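**Lultenside, 2 Jul 2022:** Poketti opens its kitchen tidying room at Fliltgate this month, and we can't wait to get people round the table!

The idea grew out of a trial we ran in March, when 200 households told us which kitchen things never seem to have a proper home. Tall lidded containers came up again and again. They're too high for the shelf, too awkward for the drawer, and someone always needs one at breakfast. So we've been trying them in long wire racks, the sort with an open grid floor, where you can see what you've got and lift it straight out.
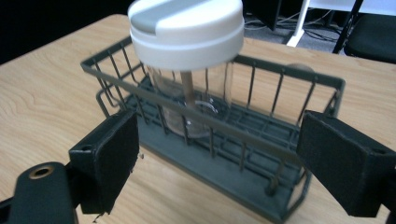
Each session lasts two hours and is free to anyone living in Lultenside. Bring a few bits from your own cupboards (lids too, please, we love a stray lid) and try out different ways of storing them before you spend any money.

We start every session by clearing a space on the table, and we'd suggest doing the same at home. A good stretch of pale wood grain is a lovely thing to get back!

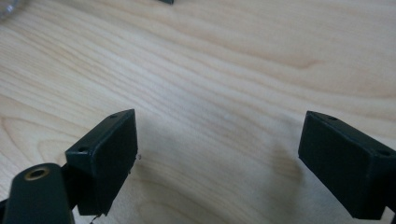
Places can be booked at the Olszewski shop, next door to the room, or on the night if there's space.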